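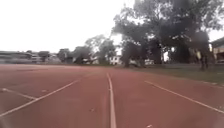
Lavanya Kotian asked under my last post if we're still sending cards this year, because she already took hers off the fridge wall list and felt guilty about it. Yes!! We are! Lavanya, put yourself back on the list. I'm going to tell you all how it's going, and it's going to take more than one post.

2020-12-13

Search this thread Search Clear

So, the cards. We ordered 80 from Lashari, same as every year, and they came in a box that had clearly had a rough trip. The cards were fine. The envelopes were bent at one corner, every single one, and I have decided that's charming.

We didn't do a family portrait. Usually I make everybody put on something that matches (you've all seen the plaid year) and there's crying, sometimes mine. This time the kids each drew something and we had the drawings printed on the front. The 8 year old did our house with all of us in the windows. Her brother did a snowman with a very serious face.

My husband thinks the snowman looks like his dad. I see it too, now. We are not telling his dad.

The letter that goes inside was the hard part. I've written one every January-to-December since we got married and it's always "we went here, she started that, the dog ate this." I sat down with my coffee and had written two lines after an hour.

What do you even put? We stayed home. We missed the cousins. I learned to cut hair, badly. I kept trying to make it sound cheerful and it sounded like a brochure, so I threw it out and asked the kids at supper what they wanted people to know about us.

Their list: we had pancakes for dinner a lot. We slept in the tent in the backyard and Mom went inside at midnight. We named the squirrel. Grandma learned to do video calls and we have seen mostly her forehead.

That's the letter. I typed it up pretty much word for word and I like it better than any I've done.

Saoirse Cullinane, you asked for the squirrel's name. It's Gary.

Okay, addresses. I keep mine in a little green book that was my mother's, and half of it is crossed out and written over. Going through it took me a whole evening. Her handwriting is still in there for the aunts in Jiltberg, with the old zip codes, and I can't bring myself to copy those pages over into mine. I sat there with it in my lap for a while. I miss her extra in December.

If you've moved, PLEASE message me. Chun-yin, I have three addresses for you and they're all in different pens.

We set up at the dining room table after lunch. I write, the oldest does stamps, the little one licks envelopes until he says his tongue feels "like a sock" and then we switch to a damp sponge. Christmas music on low. I made the spiced cider that Deepika Acharya gave me the recipe for and it's so good, you guys. I leave out the cloves because the kids pick them out and leave them on the arm of the couch.

Stopped for a snack. Stopped again because somebody put a stamp on the dog.

Update: we got through the Ms. The rest can wait for tomorrow night after baths.

A few of you asked what I do about the people we only hear from at Christmas. I write to them first! There's a couple we lived next to in Fledadstead, back when we had the tiny apartment over the bakery, and we haven't seen them since we moved. They send a card every year with a long note on the back, both sides if it was a good garden year. I look for it the minute we get into December. It came Friday and it's on the fridge, right in the middle.

Zorica Georgiou wrote that she gave up on cards and calls one person every night instead while she does the dishes. I love that so much. I may steal it for the weeks after New Year's, when it gets so quiet around here.

Last thing and then I have to go move laundry. We held back a few cards with no names on them for the kids to give out to whoever they want. The mail carrier is getting one. The lady at the library window is getting one. My son would like to send his to Gary, so I guess I'm addressing an envelope to a maple tree.

Contact | © 2020 | Back to top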